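Tindach to open weekly repair hall for household goods

TINDACH — The town of Tindach will open a repair hall in the old bus depot in July, where residents can bring broken chairs, stools, lamps and small kitchen machines and have them fixed at low cost.

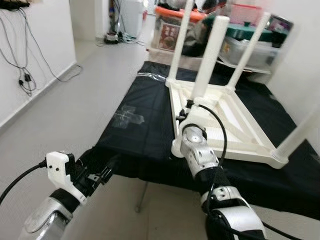
According to one resident of Buchanan Street, the town should have done this many years ago. She said that her family threw away 4 chairs last winter only for loose legs, and that the nearest repair shop, in Trirham, asked more for the work than the chairs had cost.

The town council approved the plan on Friday evening. It will pay for the rent and the electricity during the first year, and visitors will pay only for spare parts, such as screws, glue and rubber feet. No repair will cost more than 25 dollars. If the parts are more expensive than this, the owner will be told before the work begins.

The hall has 520 square meters of floor, but only the front part will be used at first. The rear part needs a new roof, and the council has not yet decided when it will be built.

A similar hall in Otumbridge has been open since last spring. In its first season it received 125 pieces of furniture, and most of them went back to their owners. Plastic furniture was the most difficult to repair, the Otumbridge office reported, as many types of glue do not hold well on it. Tindach plans to buy a small welding tool for plastic before the opening.

Large items such as beds and wardrobes will not be accepted. Residents who want to bring an item must register at the town office, which will begin to take names next week. The office is open until 4 p.m.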